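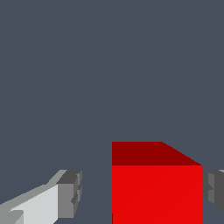
Figure 1. Simulated wrist view with the fingers open on both sides of the cube.

Progress report to the Hurus fund, grasp learning from simulation
Prepared by Lenuța Nistor, Jescombe group
May 17, 2026

1. Work in this period

The aim of the project remains the same as in our proposal: to train a grasping policy from simulated wrist views only, and to measure how much of its behaviour depends on colour and shading. We have kept the rendering deliberately simple. The object is one red cube, the background is a flat slate grey, and surfaces carry no texture.

We collected 852 simulated episodes. Of these, 142 were set aside for evaluation and were never used in training. Tanko Afolabi rewrote the episode recorder, which had been saving the finger command one step later than the matching image. This error was small but it harmed the training labels near the moment of closing, so all earlier runs were discarded and repeated. The repetition cost us two weeks.

2. Method

The policy receives the wrist image and the finger opening, and gives a short sequence of hand motions. We compared two versions. The first predicts the motion directly. The second predicts also whether the fingers are in a position to close, and this second output is trained together with the first. Each version was trained with four random seeds.

3. Results so far

The second version is more stable between seeds. Its most frequent failure is closing too early, when one finger is still far from the cube. The difficulty is greatest in views such as Figure 2, where the cube hides part of the right finger and the left one adjoins it in the image. From a single view the distance in depth is then hard to judge.
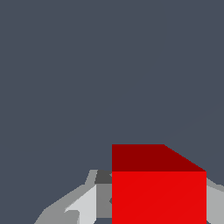
Shahram Sharifi disagrees with this reading, and asked that his objection be recorded: he believes the early closing comes from the training data, where slow approaches are rare, and that a second viewpoint would only cover up the problem. He would like the approach speeds balanced before any camera is added.

We find the objection reasonable and have changed the order of work accordingly.

4. Next period

Balanced approach speeds come first, then the second viewpoint if it is still needed. Colour variation will begin in September. No change to the budget is requested.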